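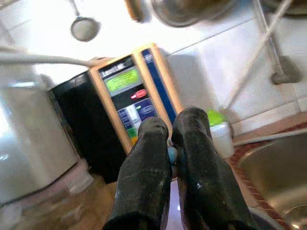

Keeping the Household Passwords in Order

Home Kitchen Laundry Workshop Paperwork

By Ildikó Vass, January
37 shares 4 comments

Every winter, once the decorations are back in the attic, I sit down with a pot of tea and go through the family's passwords the same way I go through the spice drawer. It's a dull job and I put it off like everyone else, but I do feel wonderful afterward! These are the habits that have stuck in our house in Rendora over the years, and most of them cost nothing but an afternoon.

Start with a plain list of accounts

Only the names of the accounts, mind you, no passwords yet. Walk from room to room with a notepad, because the things in a room remind you of what you've signed up for: the thermostat, the TV, the grocery delivery, the library, the doorbell. My first list ran to 37 accounts, and I would have sworn we had a dozen. Close anything you haven't used in a year.

Do the email first

Whoever gets into your email can ask for a new password to nearly everything else, so give it the longest one you have and turn on the second step at sign-in. An app that makes the codes is better than a text message if you can manage it. The recovery codes they offer you at the end are worth printing (I skipped this once and spent a very long evening regretting it). Ours are in the envelope with the birth certificates.

Use words you can say out loud

For the few passwords you need to type from memory, string together words that have nothing to do with each other. I let a dictionary fall open and put my finger down, and keep going until I have at least five. Please don't use a line from a song, however much you love it. Everything else can go in a password manager, which will make up something horrible and remember it for you.

Rename the Wi-Fi and make one for guests

Our old network was named after our street and house number, which seems silly now. It's called Plirnlow these days, a word my son made up when he was small, and it tells the neighbors nothing. The guest network gets its own password, and I put the light bulbs and the TV on that one too. While you're in the settings, change the administrator password. On our Fekholm router it was hiding under "Maintenance" - it took me 14 minutes to find it, and I had my glasses on.

Encrypt the laptop and the backup drive

Most newer computers can do this from the settings menu, and it's a comfort if a bag is ever left on a train. Write the recovery key on paper and keep it away from the computer. My brother Arthur taped his to the bottom of the laptop, and we have all had a word with him.

Share the important ones

Pick one person you trust and show them where the envelope is. I do mine after supper, around 8, when the dishes are done and I can sit with my husband and go through it properly. He grumbles a little and then asks for more tea.

4 comments Share Print Back to Paperwork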